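Field Visit Report: Open Day at the Akura Robotics Lab
Intro to Automation, March 2025

Why I picked this visit

We had to choose one site for the term report and most of my class went for the Greco bottling plant. I went to Akura instead, mainly for the live demo (and yes, also because it's one bus ride from campus). I had never stood next to a working robot arm before, so I was pretty excited!

What we saw

The open day had 3 stations. The first was a talk on Lusora, the software the lab uses to plan arm movements, and I'll admit I got lost when the math started. The second was a poster wall. The third was the one everybody crowded around – a gripper arm working at a table with small household stuff. A screen on the side showed what the little camera near the gripper was seeing, and I spent most of my visit glued to it.

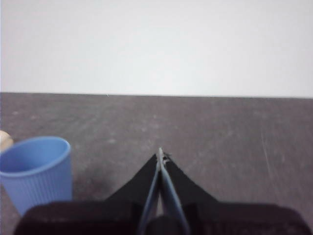

The fingers are nearly closed in this one, with the blue cup off to the left.

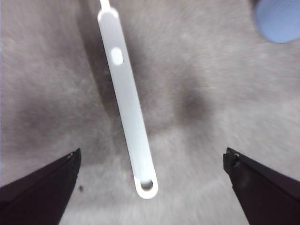
What I learned about gripping

Before the visit I figured the hard part was squeezing with the right force. The lab people talked way more about lining up. A long, flat piece of plastic can be picked up across its narrow side without much trouble, but come at it from the wrong angle and it just spins away. A cup is a different problem, because thin walls bend and you have to decide between the rim and the body.

I also didn't expect the view to be so cramped. The fingers take up a big part of the picture, and things near the sides get chopped off, so you can't always tell what you're looking at. I asked if a second camera would help. The answer was yes, but then you have to line up 2 views all the time, and that brings its own headaches.

What I'd do differently

I'd read up on Lusora first so the talk made sense, and I'd bring better questions about cost. I'd also get there early – the line for the demo was long and I missed the start of it.

For my final project I want to try the Prukex starter kit in our lab and compare two finger shapes on the same set of objects.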